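Magnesium at night, powder or capsules?

14 replies · 659 views

glenysp
I've been taking Cilline magnesium capsules since December, two with dinner, and I do think I'm sleeping better, though I also gave up my evening tea at the same time so who knows. The bottle is nearly done and my sister-in-law swears by the Jumurari powder, stirred into warm water before bed. It costs a good bit less per month. Has anybody here gone from one to the other? I'm 61, no prescriptions apart from an allergy tablet, and my stomach is on the touchy side. I keep my morning things and my evening things on separate trays now, after the week I mixed them up and was wide awake at two in the morning with a B-complex in me. 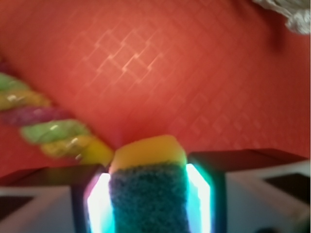 Re: Magnesium at night, powder or capsules?

Tane Sheehan
Hi Glenys, and welcome! I did the same switch last year and went back to capsules inside a month. The powder was fine on the stomach but I could never get it to dissolve all the way, and drinking a full glass of water at bedtime meant I was up again at three — which sort of defeats the purpose, doesn't it? Check the label for which form of magnesium it is, too. The citrate ones go right through me, and the glycinate ones don't.

Share · 3 likes

haruna_m
I'd disagree a little with Tane, with love. You don't need a full glass. I use a small coffee cup, water just off hot, let it fizz and settle, then top it up with cold. I've been on powder for a long while now and my calves have stopped cramping, or at least they cramp a lot less than they did. What I like is that I can take half a scoop on the nights I've had a big dinner, and you can't very well cut a capsule in two.

Tane Sheehan
Fair enough, Haruna, I never thought of a coffee cup. I still say the lemon one tastes like a swimming pool.

Share · 5 likes

glenysp
Thank you both, this is so helpful. I went and looked, and the Cilline bottle says 172 mg per capsule but doesn't make it very plain whether that's the magnesium itself or the whole compound. I've written to them to ask. The little store in Ellside has the powder in a small pouch, so I may try that first before I commit to the big tub and have it sitting in the cupboard until next Christmas.

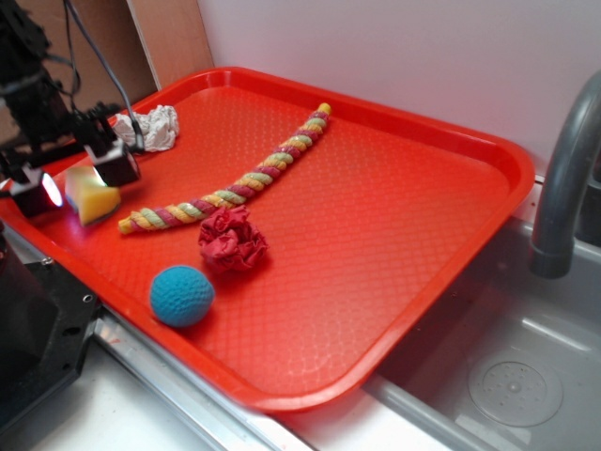 Waldemar Jasińska
Please do wait for their answer before you start adding anything up, Glenys. I got this wrong myself, reading the compound weight as the magnesium weight, and thought I was taking far more than I was. It can go the other way too, and then your stomach will tell you all about it. I'd also ask the pharmacist about the allergy tablet. Mine took two minutes over it and didn't make me feel silly for asking.

Share · 9 likes

haruna_m
Waldemar is right about the pharmacist, and I should have said so. Small pouch is a good plan. Start with half a scoop!

glenysp
Will do. I'm calling in the morning, and I'll come back and post what Cilline says.

Share · 2 likes · 14 comments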